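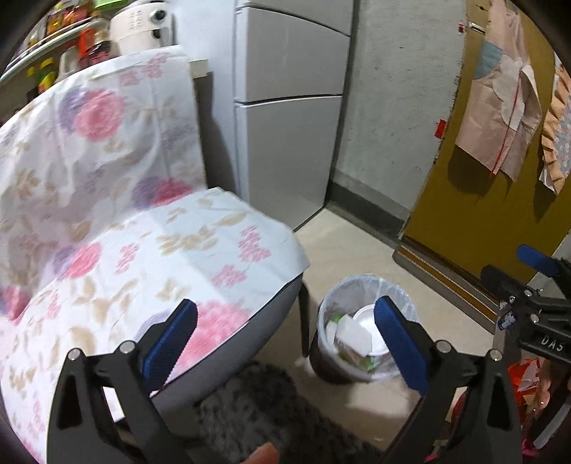
Zirkcombe to hold its first town-wide Mending Month this April

Undale Repair Library invites everyone in the valley to bring out the torn, the wobbly and the worn

For release: immediate

The Undale Repair Library is delighted to announce Mending Month, a whole April of free workshops, open benches and swap tables in Zirkcombe, with smaller sessions up the road in Kodham for people who would sooner not make the trip into town.

More than 600 households have borrowed a tool or a sewing machine from the library since it opened in the old seed merchant's on Ertürk Street, and a great many of them have asked the same thing when they brought it back: could somebody show me how to do the next bit? Mending Month grew out of those conversations at the counter. It will be the biggest thing the library has ever tried, and everyone involved is thoroughly excited about it!

There will be 25 workshops in all, most of them lasting a morning or an afternoon. Darning and patching are on the list, of course, along with zips (always the first to fill up), re-gluing loose chair joints, sharpening kitchen knives, rewiring a table lamp, replacing a bicycle chain and making simple fitted covers from old curtains and duvet sets. That last one is new this year and has been put together for people who have never followed a pattern. You bring a piece of cotton and the measurements of whatever you'd like to cover, and you go home with something cut, pinned and at least half sewn.

"I learnt to sew at thirty-eight, from a neighbour, at her kitchen table with the radio on," said Kamlesh Dixit, who runs the Undale Repair Library. "I was dreadful at it and I loved every minute. My first cushion cover had the zip in back to front and I still have it on the sofa. If we can give people an afternoon like that, with good light and a big pot of tea, I shall be very happy indeed."

The open benches will run from ten in the morning until four in the afternoon on workshop days. There is no need to book for these. Turn up with the thing that wants mending, take a ticket from the desk and one of the bench team will sit down with you and have a look. Small electrical items will be safety tested before they go home. Please don't bring microwaves or anything that runs on petrol, and please empty your vacuum cleaner first (the bench team asked for this to be put in writing).

A grant of £2000 from the Zirkcombe Shops Fund has paid for two overlockers, a set of clamps, and enough needles, thread, wood glue and sandpaper to last well beyond April. The new machines will join the lending shelves as soon as the month is over, and members will be able to borrow them for a week at a time after a short lesson.
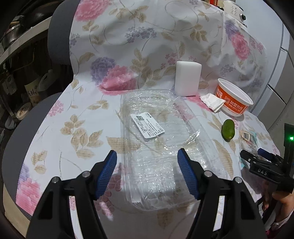
Do I need to be a member of the library to take part?

Everyone is welcome, member or not, and all the workshops are free. Membership is only needed if you want to borrow tools or machines to use at home.

The Kodham sessions will be held in the reading room next to the chapel, which has level access and parking at the back. They will concentrate on clothes and household linen, with a children's table where younger visitors can sew on buttons, thread big needles and make a felt pocket to take away. Children under ten should come with a grown-up, who will very likely end up sewing a pocket too.

Mending Month finishes with a swap afternoon in Zirkcombe. Bring clean fabric, wool, buttons, hand tools or spare hardware in a bag you don't mind parting with, and take home whatever catches your eye. Larger offcuts are especially wanted, as last year's small swap ran out of anything bigger than a tea towel in the first hour. Anything left at the end goes into the library's scrap drawers for the autumn classes.

The library would also love to display 100 mended things in its front window during the month. They needn't be beautiful. A patched elbow, a glued jug or a rake with a new handle would all be perfect, ideally with a line or two on a card about what broke and who fixed it. Items can be handed in at the desk from the end of March and will be returned in the first week of May.

Workshop places can be booked in person at the Undale Repair Library, Ertürk Street, Zirkcombe, or by leaving a message on the library's answerphone with your name and the session you'd like. Printed programmes are available at the desk and at the Kodham reading room.

Press enquiries and requests to visit a workshop: please ask for Kamlesh Dixit at the library.

Ends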